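The Floor Always Knows: A Tile Setter on Slopes, Grout and Other People's Taste

By the time I got my coat off, the tile setter had already told me my boots were wrong for her shop and my kitchen was probably wrong too. She had never seen my kitchen. I had mentioned it was built in the eighties, and that seemed to be enough.

She has been setting tile in and near Inlow since she was nineteen, when she took a summer job carrying buckets for an uncle and then forgot to leave. By her own estimate she has worked on almost 2000 bathrooms. She does kitchens and entryways when asked, and once did the inside of a dog wash, which she talks about the way other people talk about a trip to Italy. But bathrooms are the living. We sat on two upturned buckets at the back of the shop, with a space heater between us that worked on my left shin only, and I asked her what she had learned about people.

"That they look at the wall," she said. "They come in, they look at the wall, they say oh, pretty. I'm looking at the floor. The floor's where the money went, or where it didn't."

Her feelings about floors are strong and not always consistent. She dislikes pebble floors ("you're paying me to make your feet hurt"), she tolerates hexagons, and she has come around, slowly and with a certain amount of grumbling, to gray tile printed to look like marble. Ten years ago she would have tried to talk a customer out of it. Now she puts in more of it than anything else.

"I used to be a snob," she said. "I wanted everybody to have the real stuff. Then I went back to see some of the real stuff I'd put in. Somebody had cleaned it with vinegar for six years. I nearly sat down on the edge of the tub and cried. You can't do that to the printed kind, or I guess you can, but it doesn't care."

Does it fool anyone? She shrugged. "It fools you from the door. Get down on your knees and you'll find the same vein four times. But who's on their knees in the bathroom, apart from me?"

I could think of a few occasions, and said so. She said those people weren't looking at the veining. 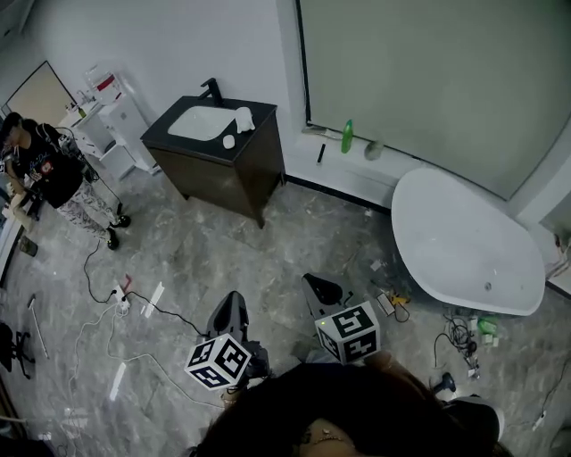
The repeat problem

The same vein four times turns out to be a sore subject. Printed tile comes in a limited number of patterns, and a careless setter who pulls from one box at a time can end up with twins sitting side by side. She opens every box before she starts, lays the tiles face up in the hallway and deals them out like cards. Customers find this alarming. They come home from work and can't get to their bedroom.

"I had a man in Wustunus step over my whole layout in his socks, very careful, like he was crossing a river," she said. "Then his kid rode a scooter through it."

She buys from Alhassan, a family tile yard out past the feed store, where they let her swap a box if the patterns are too alike. She has been buying there long enough that she has her own mug. It is not a nice mug, she wanted me to know, but it hangs on its own hook.

I asked what she does when a customer brings in tile bought somewhere else, at a bargain, from a place that went out of business. She looked at the heater for a while.

"I count it," she said. "They say it's 100 square feet. It's never 100 square feet. It's 100 square feet if you include the broken ones and the trim. And then we're both standing there, short a corner, and there's no more of it on this earth."

What usually happens next is a border. A good many of the tasteful accent borders in the county, she told me, began life as a shortage. People get compliments on them. One was in a local home tour.

Water goes where it wants

The part of the job she would like to talk about, and that customers would like her to stop talking about, is slope. A shower floor has to fall toward the drain from every side, enough that the water leaves and not so much that you feel as though you're bathing on a hillside. She checks with a level, then with a marble from her pocket, and finally with a bucket of water. The marble is for show.

"People love the marble," she said. "I could charge for the marble."

Grout came up, as I had been warned it would. She has opinions about white grout on a floor, all of which boil down to no. She mixes her own samples on scraps and makes people live with them for a week, next to the sink, where toothpaste can get at them. She seals with Rerex, two coats, and writes the date inside the vanity door in pencil so the next person along will know. She likes finding other people's pencil. Behind a medicine cabinet on the old side of Inlow she found a note from whoever had set the wall before her. It said the plaster was bad and he was sorry.

"I wrote back," she said. "I put, it's still bad."
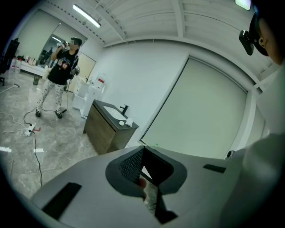 Her body has been keeping its own records of all this. The knees are the obvious part, and she has tried every pad on the market, including one pair that made her walk like a duck and one that smelled of cheese. What surprised me was how much she had to say about her head. She works by headlamp, even at noon, on the theory that raking light shows you every edge that sits too high, and anything you wear strapped around your skull with a black box jutting out by the temple, like the rig in the photo, is going to have a word with your ear before lunch. Hers has left a permanent dent in her hair. She went to a wedding in March with her hair done by a professional, and the dent came up through it during the speeches.

She won't give up the lamp. A ceiling light, in her view, is a liar. It comes straight down and flatters everything, and you pack up and go home pleased with yourself, and then the morning sun comes in low through the window and there's a shadow along the third row that the customer will see every day until they sell the house.

"They'll never say anything," she said. "They'll just stop having me over. I mean, they weren't having me over. But they'll think about it."

What it costs to change your mind

I asked what people get wrong most often when they plan a bathroom, expecting to hear about slope again. She said drawers.

They buy the cabinet last, she explained, after the floor is in and the toilet is set, and then the bottom drawer opens two inches and hits something. She has seen it hit the toilet. She has seen it hit the door, the radiator and, once, the other drawer. Her advice is to tape the cabinet out on the bare subfloor, full size, with the drawers open, and then stand in there and pretend to brush your teeth. If it's a bathroom you share, get the other person in and have them pretend too. She has watched couples do this. Some of them go very quiet.

Changing it afterward is not cheap. She quotes 1000 dollars before she'll move anything that's already grouted, mostly as a way of encouraging people to live with it. A few pay. One customer paid, looked at the result for a day, and asked for it back how it was.

"Did you do it?"

"For another thousand," she said. "I'm not a monster. I didn't charge for the marble."

She had a job to get back to, an upstairs half bath with a door that opened the wrong way, and she began hunting around for her trowel. I asked about her own bathroom. There was a pause in which the heater switched itself off.

Vinyl, she said. Sheet vinyl, yellow, here when she bought the place. She's been meaning to get to it. The tile is in the garage, six boxes from Alhassan, all of them opened and checked for twins, and she puts the paint cans on top.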